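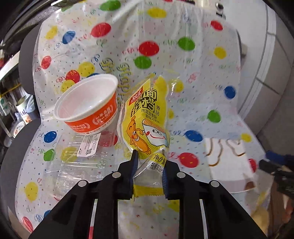

**Figure 1a.** Hand-held gripper closed on the crimped end of a 30 g sausage packet, open-day session.

### 4.3 Open-day session

The Ollenmont open day on 31st January used the Hailu gripper without changes. Visitors worked in turns of 3 minutes, after a short briefing by Sosina Habte. Small packaged goods were laid out on a printed cloth - the pattern was kept on purpose, as clutter for the tracker.

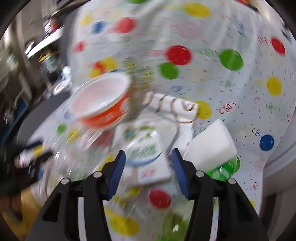
**Figure 1b.** Fingers open over a flat white package; motion blur at left.

Blurred stretches were kept in the Zesell set and tagged by hand.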